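Robot cell technician (simulation and hand maintenance) – Tavares, Ondham
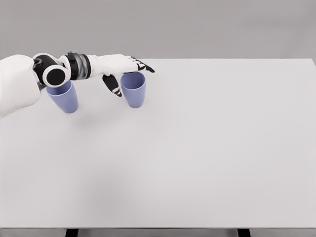 We need someone to keep one cell working. It is a single arm with a jointed, fingered hand, and it has a simulated twin that is meant to behave as the real one does. Some days it does. The job is finding out why on the other days, and you should read that twice before applying, as the last advert we ran made it sound like research and we lost a good person within a month.

The task the cell is set up for is picking up cups. You may have seen films of robot hands doing far harder things. We have seen them too, and would like to know how many tries they took. Ours picks up cups, and we want it to go on doing so after the hand has been stripped and put back together.

The work, in the order it tends to come up:

Checking the zero position of each finger joint at the start of the shift and logging it, including when nothing has changed.

Replacing tendons and fingertip covers. The supplier says the tendons last a year. Ask Welington Rocha what he thinks of that.

Re-measuring where the table sits against the arm base, and carrying the figures into the simulation. The simulated table is perfectly flat. The one in Ondham is not.

Running the grasp set in simulation before anything is tried on the real arm, and stopping it when the thumb goes somewhere it shouldn't.

Writing down what you did. We have 35 pages of notes from previous holders of the post and some of them contradict each other.

You would report to Simone Falcão, who looks after the cell now and would like to stop. The post is four days a week on site, with one week in seven on call for the Skostbridge workshop, where the spare arm is kept. On-call is paid whether or not the phone rings. Hours are 7.30 to 4, and they are kept.

What we ask for: you have taken apart and reassembled something with small motors in it, and it worked afterwards. You can read a joint limits file and tell when a number is wrong. You can write a short script without help. A degree is fine but won't move you up the list. If you have used a simulator, tell us about a time it misled you – we will ask at interview anyway.

Please don't send a covering letter about passion for automation. One page on a fault you traced, including the guesses that were wrong, is far more use to us. We don't need pictures of the finished machine.

The interview takes half a day. You will be given a finger joint that has been put together badly, a bench and a set of tools. Ottó Mészáros will be in the room and will answer questions if you ask them. Asking does not count against you.

The contract is for 5 years, subject to the usual trial period. We can't promise the cell will still be picking up cups by the end of it, or that it will have moved on to anything else.

Applications to Iolanda Amaral at the Ondham office by the end of February. She replies to everyone, though not quickly. No agencies.

Print this page | E-mail this job to a friend
Shares: 4 | Comments: 0
We use cookies to remember your job searches. By continuing to use this site you accept our cookie policy. OK | Change settings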